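机器人到底能不能做家务了

又有人问我这个。上个月Karthikeyan Pisharody来家里吃饭,一坐下就问,你不是天天看这些东西吗,到底什么时候能买一个回去扫地叠衣服。我说扫地你早就能买了。他说不是那种圆的,是有手的那种。

有手的那种。行,写一篇吧,省得以后每次都讲一遍。写得急,晚上十一点多开始打的字,有错别字大家包涵。

先交代一下我什么水平。我不是做算法的,以前在厂里管过几年产线,现在给Suvness写说明书和培训材料,隔三差五能去他们那边看看机械臂。所以下面说的都是看来的、听来的,加上自己动手试过一点点。专业的朋友看到不对的地方请留言,别骂人。

先说结论,怕有人看不完。

单件的活,能做了,慢。
一整件家务,从头到尾,没人看着,不行。
厂里的活,分哪种。

好,慢慢说。

一、收地板

家里有小孩的都懂。我觉得检验家用机器人,最好的题目不是叠衣服,是收地板。叠衣服的视频太多了,看多了都麻木,桌子上铺一件T恤,两只手,叠好,鼓掌。可是谁家衣服是一件一件平铺在桌子中间等你叠的??都是一团,袖子翻在里面,袜子还裹在裤腿里。

收地板就实在。地上什么都有,软的硬的圆的扁的,有的要进玩具箱,有的要进洗衣篮,有的要扔。你得先认出来是什么,再想好怎么拿,再想好放哪。三步,每一步都能错。

我自己家里晚饭后的地板,布、假花、小球、积木、半块饼干。饼干这个最烦,夹碎了比不夹还糟。

Ruba Tannous跟我讲过一个道理,我觉得讲得很好。她说人看地板,看到的是“乱”,一眼就知道该从哪下手,机器看地板,看到的是一堆边界,哪条边界是东西,哪条是木纹,哪条是影子,它得一条一条猜。木地板尤其讨厌,纹路斜着走,板缝又是一条条深色的线,窗户一亮,有几块板反白,别的又暗。我们觉得这都不算事,因为我们根本没“看”地板。

我后来在Suvness试的就是这一类。浅色木地板,东西散着放,让它一样一样夹起来。
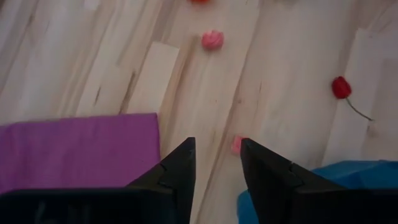
两根手指的夹爪,能做的事情其实就一件,合上。对准,下去,合上,抬起来。听着简单,可是你把自己的手想成只剩拇指和食指,还戴着厚手套,指尖没感觉,然后去捡地上一个小东西试试。我真的试过,戴着冬天骑车的手套在客厅里捡东西,捡了二十来分钟,腰先不行了。

小而圆的东西要正正好在中间。偏一点,手指一合,它就滚。滚了以后最有意思,有的程序会追,有的程序不知道它滚了,夹着空气认认真真地抬起来,认认真真地送到盒子那边,松开,然后回来继续。第一次看到我笑了半天,看到第五次就不笑了,有点心酸。

为什么不知道?没有触觉,或者有但是很粗。全靠眼睛。腕上的相机往下看,手指自己就挡掉一块,越靠近越看不全,最要紧的那几厘米反而看得最差。人也有这个问题,可人到那时候已经不用眼睛了,手指头一碰就知道有没有。

布是另一种难。平铺的布,夹哪里?中间夹不起来,得找边,边又贴着地。皱着的布反而好夹,随便哪个褶子一捏就起来了,可是捏起来以后是什么形状,天知道。平的难抓好叠,皱的好抓难叠。我妈听我说这个,说那不跟人一样嘛。也不一样,我妈十秒钟一件。

假花呢,花头大杆子细。夹花头,压扁,夹杆子,重心在另一边,一抬就转,花头往下一沉,蹭着地走。那天我自己在旁边看得手痒,很想伸手帮它一下。Tarek Geagea说每个来参观的都这样,手不自觉就往前伸,所以他们在地上贴了条黄线。

二、数字

我知道有人要数字。那次他们让我用本子记,从下午记到快七点,总共试了243次,成的177次。

你自己算,七成多一点。

七成多听起来不错对吧。考试还及格了。可是你想想,一个人帮你收地板,每四样东西就有一样没拿起来,或者拿起来又掉了,你会怎么样?你会说你坐着吧我来。

而且这个“成”是很宽的,拿起来,进盒子,就算。进哪个盒子对不对,不管。花了多久,不管。掉了再捡起来的,算一次成一次败。我当时跟Tarek争了一下,说这样记不公平,他说那你说怎么记公平,我也说不出来。所以网上看到什么百分之九十几的成功率,先问一句,怎么记的,谁摆的东西,摆了几种。

还有一条,没记在本子上的。中间他们停下来调了2次,一次是相机角度,一次是夹爪指尖松了要拧紧。拧个螺丝,一分钟的事。但是你想这是在你家里,你妈在家,她会不会拧这个螺丝?她连遥控器没电了都给我打电话。

三、厂里

说厂里。这个我有点发言权。

大家老觉得厂里早就全自动了,去过的都知道不是。焊接、喷漆、码垛,这些早就是机器的天下了。可是你走到产线末尾看看,装箱、理线、塞说明书、撕膜、贴标签贴歪了揭下来重贴,全是人。为什么,因为这些活软。软的东西、薄的东西、缠在一起的东西。

我以前那条线,最难自动化的一个工位你们猜是什么,是把塑料袋打开。袋口静电吸在一起,人拿手指一搓就开了。我们试过吹气,试过吸盘,试过两边一起吸盘,都能用,都会卡。一个班卡几次,就得有人站在旁边等着它卡。那你还不如让这个人直接开袋子。最后就是这么办的,设备推到角落里落灰,盖了块布。

这个“站在旁边等着它卡”,我觉得是整件事的核心。Zubaida Rind在Skestville的仓库做排班,她跟我说过一个算法,很土但是好用:一台机器,多久需要人过来碰它一下。一天一下,好机器。一小时一下,看工资。十分钟一下,那叫带徒弟,而且这个徒弟不长记性。

现在那些有手的、什么都能干一点的,我看到的,大多还在十分钟这一档。有的不到十分钟。

但是要说公道话。两年前我看的时候,它们连换一张桌子都不行。东西摆的位置挪一巴掌宽,就傻了。现在你随便摆,换颜色,换灯,它大体还能去试。会错,但是是在“试”,不是在“背”。这个变化我觉得很大,比成功率涨几个点大。当年我们产线上的机械臂,工件偏两毫米它就报警,然后全线停,然后我就挨骂。

四、家里跟厂里差在哪

厂里可以改环境迁就机器。地上画线,料框做定位销,灯光固定,人不许进。家里你改一个试试。

Hanan Zoubi做室内设计的,我问她,如果客户家里要放一个会收拾东西的机器人,你会怎么改。她想了一下说,地毯不要,门槛不要,玻璃茶几不要,黑色的收纳盒不要(因为深度相机看黑的容易出问题,这是她从别的客户那儿听来的),抽屉全换成一样的拉手。说完她自己笑,说那不就成酒店了。

我说还有猫。她说对,猫。

猫我觉得真的是大问题,没开玩笑。没见谁的演示视频里有猫。东西夹到一半,猫过来扒拉一下,怎么办?我家猫最喜欢会动的东西,带杆的假花它能玩一晚上。到时候就是机器人收,猫拆,一直到没电。

还有就是家务它没有一个“完成”的标准。厂里有检验标准,尺寸、外观、扭矩,合格就过。家里“收拾好了”是什么意思?我跟我爱人住了这么多年,对这四个字还没达成一致。地上那块布,是抹布还是娃娃的被子?那个圆圆的粉粉的是糖还是玩具还是头绳上掉下来的?小孩知道。小孩会因为你把娃娃的被子扔进洗衣机哭半个小时。这种知识不在图像里,在这家人的日子里头。你让它去学,它跟谁学,学多久,学错了谁负责。

我估计第一批真的进到家里的,都得是那种你告诉它“把地上的全放进这个大筐”的,不分类,不判断。然后你自己晚上再分。说实话这样我已经很满意了!!弯腰这一步省掉,对我这个腰来讲值很多钱。对我妈更是。

五、几个常被问到的

叠衣服?能。一件一件、给它铺好的前提下。一篮子倒出来从头到尾,我见过成功的,也见过它把一条裤子叠了拆拆了叠,弄了快一刻钟,我们在旁边喝完了一杯咖啡。

洗碗?洗碗机。把碗放进洗碗机?塑料碗行,玻璃杯我不敢看。水还是个大问题,湿的滑,还反光。

做饭?炒菜机不算的话,离得远。切菜我在展会上看过一回,Balletus的展位,切黄瓜,切得比我好。但是黄瓜是洗好的、掐了头尾、放在槽里的。洗黄瓜掐头尾的那个小伙子站在后面,一直没停过手。

擦桌子?这个反而不错。擦桌子允许错,漏一块再来一遍就是了。我觉得允许错的活会先成,擦、扫、归拢。不允许错的活,端汤、拿玻璃、抱小孩,排最后面。抱小孩的最好别排。

吵不吵?比想像的吵。不是马达吵,是动作停停顿顿的,咔,呜,咔。晚上听着会睡不着的那种。

多少钱?不知道,别问我,我写说明书的。

会不会抢饭碗?这个另外写吧,三句两句讲不清。我只说我看到的,到现在为止,那边人是变多了,一堆人在旁边教、记、捡东西、重新摆。Karthikeyan听到这里说,那不就是家务吗。是啊,就是家务。摆一地,收起来,再摆一地。

六、那什么时候能买

Karthikeyan还是要一个年份。我不给。上一次我给人年份是我说装修三个月能完,后来住进去是第二年的十二月。

给个判断的办法吧,我自己在用的:
看视频有没有剪。有剪就先打对折。
看角落里有没有写几倍速。
看桌子以外的地方乱不乱。背景特别干净的,说明东西都是人摆的。
看有没有失败的。愿意把失败放出来的,我反而信多一点。
看手抬起来以后,东西还在不在。别笑,真的有不在的。

Myung那边据说在弄一种指尖能感觉的,软的,里面有垫子,我没见过实物,Ruba见过,说捏草莓没破。捏了几个草莓她没说。如果指尖这一关过了,前面说的那个“夹着空气走一趟”就会少很多,我觉得七成多能往上走一大截。但这是我瞎猜的,别拿去引用。

另外有读者上次留言问培训材料能不能公开,不能,公司的。但是我可以把我那个戴手套捡东西的练习写一写,拿来给小朋友讲机器人挺好用的。两只手指,厚手套,闭一只眼,从客厅这头捡到那头,捡错筐重来。我家那个玩了一次就不肯玩了,说太难了妈妈你去捡。

就写到这吧快一点了,明天还要早起送孩子。猫又在拆那个花。

留言区开着,叠衣服机器人的视频链接请不要再发给我了,都看过了。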